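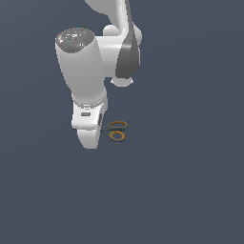 Campground reservation shows one site, the gate says another

Posted by Revathi Pai in Travel and Camping

I am seeking guidance on a matter concerning a reservation at the Villanueva lakeside campground. In January I reserved a pull-through site for four nights through the Plonon booking service. The confirmation lists Site 43, with water and electric hookups, for a trailer of up to 30 feet. When I telephoned the park office last week to ask about late arrival, the attendant informed me that my party had been placed in Site 229, in the upper loop, where there is no water connection.

The charge to my card was for the hookup rate. I have received no notice of a change, and the Plonon account page continues to show the original site. We expect to arrive after 8 p.m., when the gate will be unattended.

I would be grateful for advice on the following. Which record does the park regard as binding? Is it acceptable to occupy the site printed on my confirmation if it is vacant on arrival? Finally, if we must stay in the upper loop, should I apply to the park or to Plonon for the difference in price?

Dundunis

The park's record is the one that governs. Booking services receive their inventory from the park and do not always receive later corrections. Please do not occupy the site on your confirmation without permission, even if it is vacant. It may have been assigned to another party arriving later that night, and the rangers at most state and county parks will require you to move.

I recommend the following course of action. Telephone the park office during business hours and ask for the reason for the reassignment. Common reasons include a failed pedestal, a broken water line, and tree work. Ask whether any other site with hookups is open for all or part of your stay. Obtain the name of the person with whom you speak, and request that the current assignment be sent to you by e-mail.

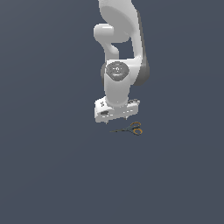 With that message in hand, write to Plonon and attach both documents. The refund should come from whichever party collected the payment, and your card statement will show which one that was. If the merchant name is the park's own, Plonon can only forward the request, and it is quicker to apply to the park directly.

For the late arrival, ask where after-hours site assignments are posted. Fill your fresh water tank before you leave home in case the matter is not settled by then. The road to an upper loop can be steep, so you may also wish to ask about the grade and the turning room for your trailer.

Attila Virág

I stayed in the upper loop at Villanueva two summers ago. It is quieter than the lakeside and the sites are level. There was one shared spigot near the restrooms, although I cannot say whether it is still in service. The elevation is 2,690 feet according to the sign at the overlook, and the nights were cold even in June.

I have no knowledge of the refund procedure. The store in Brikville sells ice and propane but closes early, so stop there before you go up.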